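Notice to All Departments Concerning the Return of Cables

The Office of Returned Articles at Drurmont wishes to advise all staff that the collection of cables will close on Thursday at four o'clock. The Office was established following the departure of the firm of Oltel from the upper floors, when over 70 cables were discovered in desks, coat pockets and one piano. Each must be straightened, tied and entered in the register before it may be released.

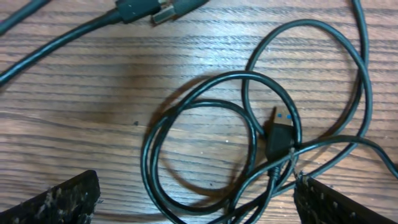 The register recognizes 16 categories of cable, and the clerk on duty is required to assign one to every article before untying it. Difficulties have arisen. A black cable with a blue tongue inside its plug was entered under Fast, then under Blue, and finally under Pending, where it remains. The clerk has submitted a memorandum proposing a category for cables that do not wish to be separated. The memorandum was received and stamped, and it was returned to the clerk with a request that the word "wish" be reconsidered.

The clerk replied in writing that the word had been considered at length. Cables left apart on the table at closing had been found together at opening on five successive mornings. The door had been locked, and the key had spent each night in the safe at Verbruggen House, 55 steps below the street.
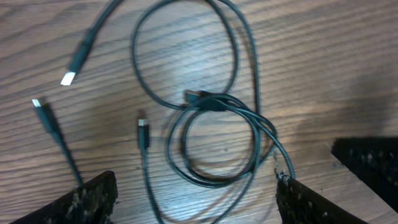

The Office does not dispute these findings. It observes only that Form Dondeo, by which an article may be declared a household, was drafted for cutlery and has never been applied to anything longer than a ladle. After review, permission has been granted for its use on a trial basis until the end of July.

Staff who recognize a cable as their own may still apply for its return. They are asked to state its length, its former duties and whether they are prepared to take the others as well. One application has been received. It was submitted by the clerk, who has requested a larger drawer.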